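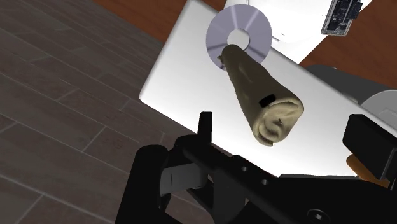 Eugénie Arnaud asked again this morning whether the people on the sorting bench will still be sorting by the end of the year, or only watching a screen. I said I'd write down what I know so far, so this entry is mostly for her and for whoever picks up the notebook after me.

19 May 2022. Returns bench, Farnano cell.

Simulation work only today. The tabletop has mixed items on it as they might come out of a returns box: a compact disc, a small circuit board, a soft-looking tan thing shaped like a cone. In the view I saved, the tan one hangs over the white surface just ahead of the fingers, with its narrow end across the lower part of the disc from where the camera sits. That sort of overlap is what the bench people deal with by feel. They slide the top item off with a thumb and don't think about it.

Batch total for the week is 1,427 simulated attempts. I haven't split them by item type yet. Need to do that before anyone quotes a success rate upstairs.

Things said at the bench over the last few days, as near as I can remember:

-- The dull part is the discs and flat stuff. They'd be glad to hand that over.
-- They don't want the odd items pushed into a second bin that fills up all shift and gets emptied by whoever is on late. This happened with the Nullska conveyor and they haven't forgotten it.
-- Five people trained on the restart procedure is too few if two are on leave.

Second point is the one I'd act on. If the cell refuses an item, the item has to go back to a person straight away, with time for it in the rota. Ongart's plan has 45 seconds allowed per refused item. I timed it by hand at the real bench and it's tight for anything soft, because you have to unfold it to find the label.

Job sheets: the new one says "operator" where the old one said "sorter". Pay grade not mentioned. I've asked and had no answer.

To do:
Rerun with the disc clear of the other items, same lighting.
Check finger clearance at the table edge.
Ask Ginent for the training hours in writing -- 13 were promised per person, and the draft leaves them out.
Move the bench walk-through to November if the rota isn't settled.

Left the batch running, log is in the usual folder.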